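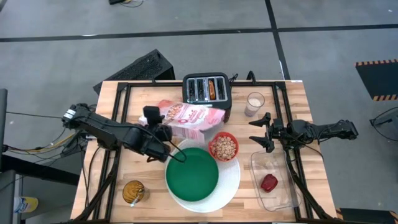 Breakfast Table Layout and Reach: Final Report

Prepared by Sumathi Bhat
Course project, Domestic Space and Ergonomics

1. Purpose

The project examined how the arrangement of items on a small table affects the time and number of reaches needed to put together a simple breakfast. The meal was fixed for all trials: one bowl of cereal with milk and one slice of toast with a sweet spread. The work did not look at nutrition, taste or cleanup.

The question came from an earlier assignment on counter space in shared apartments. Most of the kitchens measured for that assignment had one usable surface, and it served for both preparing and eating. Published advice on kitchen layout is mostly written for larger rooms with separate work zones and is hard to apply to a single table.

2. Items and surface

The surface is a wooden butcher-block table. The items on it fall into four groups.

Appliance: a black four-slot toaster with a silver top, placed at the far end of the table. Its power cord leaves from the right side and runs toward the back edge.

Cereal group: a pink cereal box, a red bowl and a tall glass of milk. The box lies on its side in front of the toaster. The bowl is in front of the box, and the glass is to the right of the toaster.

Toast group: a dark green plate on a large white round placemat, and a clear glass jar at the lower left corner with a metal spoon in it. The spread is called "syrup" in the data tables regardless of what was in the jar.

Unrelated item: a clear rectangular glass baking dish with a red bell pepper in it, at the lower right. This stands in for the things that are usually left out on a kitchen table and are not part of the meal. It is referred to below as the obstacle.

3. Layouts

Two layouts were compared.

Layout A (Bodwood) is the one at the head of this report. Items are spread over the full table, with the toaster at the far end and the plate near the person seated.

Layout B (Pindeo) keeps the same items but moves the toaster to the left side, stands the cereal box upright behind the bowl, and puts the jar directly beside the placemat. The obstacle stays where it is in Layout A.

The names were assigned at the proposal stage and have no meaning. They were kept so that the data sheets would match the proposal.

4. Procedure

Each trial began with the participant seated at the near edge, hands flat on the table. The steps were: pour cereal, add milk, move toast from the toaster to the plate, spoon syrup onto the toast. Order was left to the participant. A reach was counted each time a hand left the area in front of the body and touched an item. Returning an item to its place was not counted as a separate reach.

Toasting time was excluded. Toast was ready in the slot before the timer started.

There were 112 trials in total, split evenly between the layouts. Participants alternated layouts to limit the effect of practice. Trials in which something was spilled were stopped and repeated after the table had been wiped.

5. Results

Median completion time was 40 seconds in Layout A. Layout B was 12 seconds faster. The median number of reaches differed by 2, again in favor of Layout B.

Most of the difference in time came from the toast step. In Layout A the participant had to reach past the bowl and the cereal box to get to the toaster, and several stood up to do it. The milk step was nearly the same in both layouts. The syrup step was slightly shorter in Layout B, where the jar and the plate could be reached without turning.

The obstacle had little effect. Right-handed participants tended to rest the forearm beside it, and a few pushed it outward before starting. Left-handed participants ignored it.

6. Limitations

The cereal box was near full in the early trials and lighter in the later ones, which changes how easily it is lifted with one hand. No correction was made. The table was used from one side only. Participants were all adults of similar height, so the reach results should not be applied to children or to people using a wheelchair.

The bowl was not fixed in place and drifted toward the plate over a run of trials. It was moved back by eye. Tape marks under the bowl and the glass would have been better and should be used in any repeat.

7. Further work

A third layout, with the toaster off the table on a side shelf, was planned but dropped for lack of a suitable shelf. The effect of cord position was also left out. In Layout B the cord had to be routed behind the box, and a shorter cord would not have reached the outlet.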